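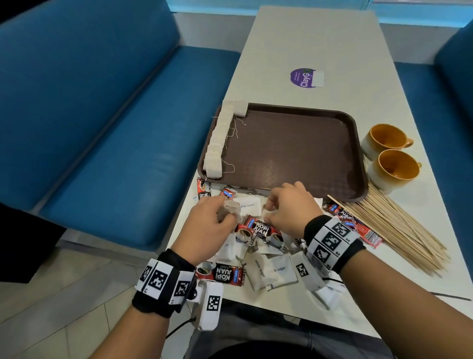
Tea tray in the staff room, how do you lay yours out?

Rircombe62
Our tray at Drulow has turned into a heap again. I say tea bags in a row down one side, strings in, coffee sachets and sugar sorted after. Takes five minutes.

ponance_kettle
Five minutes, and undone by the first person who wants a sugar. Put it all in a bowl. People have fingers.

Rircombe62
People with fingers are how we got the heap.

teabag933
Row for the tea, yes. But strings need to go over the rim or they knot up. I've pulled out one bag and got four.

ponance_kettle
Sounds like good value.

Dlamini_st
Where do the stir sticks live? Ours are loose on the table next to the mugs and I've lost that argument since August.

teabag933
Stand them in a mug. Colour doesn't matter, whatever's spare.

Dlamini_st
Then someone drinks out of the stick mug. Ask me how I know.

Rircombe62
Sticks along the short end of the tray, then – final offer.

ponance_kettle
Still a bowl.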